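3.2 卓上の花器と周辺仕上げの条件

本節では、白色系で統一された小規模執務室において、卓上に置かれた花器がどのように知覚され、どのように動かされるかを検討するための空間条件を述べる。前節で示したとおり、対象室はTrurkthorpeの執務棟にあり、机上面の使い方が日ごとに変わる共用の部屋である。机の配置はWorknessの標準レイアウトに従い、調査期間中は変更していない。

対象室の仕上げは、壁と天板が白、床が暗色の木、巾木が暗色という構成である。垂直面と作業面がともに高明度であり、低明度の面は視野の下方に集中する。このような構成では、立位で机に近づく利用者の視野に、明るい天板と暗い床との境界が強い輪郭として現れる。一方、天板の奥側と壁との境界は明度差が小さく、輪郭は弱い。花器を奥側に置いた場合、その位置を判断する手がかりは、天板奥縁の線、壁面に落ちる影、および花材そのものに限られる。

花器には白色で艶のないものを用いた。口縁が外に開き、その下で首が細くなり、胴の下寄りで緩やかに膨らみ、底に向かって再びすぼまる形である。表面には縦方向の細かい畝があり、形に沿ってわずかにねじれる。畝は面の向きの変化を陰影として示すため、無地の壁を背景とする場合でも胴の膨らみをある程度読み取ることができる。ただし、底部のすぼまりは天板の明るさと近接し、接地位置の判別には寄与しにくいと考えられる。

花材は白い花と緑の葉を主とした。白い花は花器および壁と同じ色相域にあり、遠方からの識別は主として葉の緑に依存する。そこで、幅の広い葉を花の間に立て、口縁の両側にも葉がかかるように構成した。さらに、黄緑の小葉をつけた枝を高く伸ばし、上方への広がりを与えた。口縁が葉で部分的に隠れるため、利用者は花器の最大幅を胴ではなく葉の広がりで見積もる可能性がある。この点は3.4節の接触位置の分析で改めて扱う。

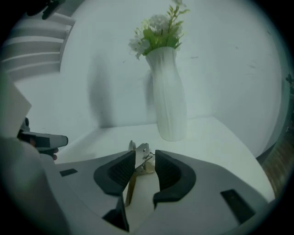
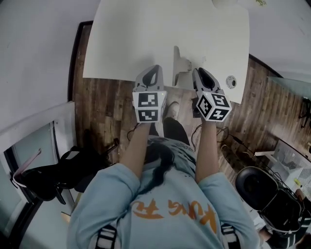

図3 対象室における白色天板の机と白い壁。(a)花器と花材、および背後の壁面。(b)机の前縁側と暗色の木の床。

図3(a)の壁面には、花器から離れた位置に輪郭の柔らかい灰色の影がみられるほか、擦れ跡や小さな点状の汚れが散在する。無彩色で変化の乏しい面では、こうした微細な痕跡も視線の停留点となりうる。調査に先立ち清掃による除去を検討したが、日常の執務室の状態を維持することを優先し、壁面には手を加えなかった。図3(b)の天板には灰色の丸い配線孔があり、前縁の近くには白い小型の台が立つ。配線孔は周囲より明度が低く、物を置く際の位置の目安として用いられやすい。台は天板と同じ白であるため、上方からは占有範囲がわかりにくい。

3.3 記録の方法と分類

卓上の物の扱いについて、40回の利用を対象に観察記録を作成した。利用の目的は、書類の整理、軽作業、打合せの準備、卓上の片付けを含む。記録の単位は、机上の物が置かれる、持ち上げられる、または位置を変えられる一連の動作とし、同一の物を続けて微調整した場合は一件にまとめた。得られた記録は359件である。

各記録には、対象物の種別、動作の開始位置と終了位置、花器との位置関係を付した。位置の区分には、天板を前縁側、中央、奥縁側に分ける方式を採用した。左右方向は配線孔を基準とし、孔より左を左域、右を右域とした。この区分は、共用机の使用痕を扱ったPrurklowの調査手順を簡略化したものである。元の手順では天板を格子に分割するが、予備観察において隣接する格子間の判定が記録者によって揺れたため、より粗い区分に改めた。

359件のうち91件で、花器が動作の範囲に影響していると判定した。判定の条件は、花器を避けて物を置く、花器の手前で物の向きを変える、花器自体を動かす、のいずれかに該当することである。花器自体の移動を伴う記録は21件であった。残りの記録には、花器から離れた前縁側で完結する動作が多く含まれる。

花器の移動は、奥縁側から中央への移動よりも、奥縁側での左右方向の移動が優勢であった。利用者は作業面を前縁側に確保しようとするため、花器を前に引き出す必要が生じにくい。前方への移動が記録されたのは、水の補充を行う場合と、壁際に書類を立てかける場合に限られた。いずれも作業後に元の位置へ戻されるが、戻される位置は当初の位置と一致せず、配線孔に近づく傾向が認められた。孔が位置の基準として働いたとも解釈できるが、配線を避けるために右域の利用が制限されていた日もあり、両者の影響は分離できない。

3.4 接触位置と花材の広がり

花器または花材への接触は、胴部、口縁部、葉および花の先端に分けて記録した。移動を伴う場合の接触は胴部の下寄りに集中し、首を持つ例は少ない。胴が下寄りで膨らむ形では、手を掛ける位置と重心が近く、持ち上げた際の傾きが小さくなる。対して、意図しない接触は葉と花の先端で多く生じた。特に口縁から外へ垂れる花は、花器の胴より外側に位置し、隣に物を置く動作の経路に入りやすい。

白い花は壁と天板の双方に対して明度差が小さい。花弁が口縁の外へ下がる箇所では花器の白とも重なり、張り出しの量を正面から把握することが難しい。緑の葉が同じ側に張り出す場合には、利用者が物を置く位置を早い段階で外側へずらす例がみられた。花材の張り出しを色の差で示すことが、卓上での余裕寸法の確保に関与していると推測される。

比較のため、Krawczykの暗色の卓上敷きを花器の下に敷いた条件も設けた。敷きがある場合、底部の輪郭は明瞭になり、花器を戻す位置のばらつきは縮小した。しかし、花の先端への接触には明確な差が現れなかった。接地位置の視認性と上部の広がりの視認性は、別の条件として扱う必要がある。なお、敷きの縁に書類の端が掛かり、卓上の物を滑らせて移動する動作が妨げられた例があったため、以降の条件では敷きの大きさを花器の底部に合わせて縮小した。

床の暗色は、机の前縁を越えて物がはみ出す状態の発見に有利に働いた。白い書類や容器が前縁から出ると、暗い床を背景として輪郭が強調される。これに対し、奥縁側で物が壁に接している状態は見落とされやすく、片付けの終了後にも小物が残る例が確認された。残された小物の多くは白または淡色であり、天板の色との関係は次節で照度条件とあわせて検討する。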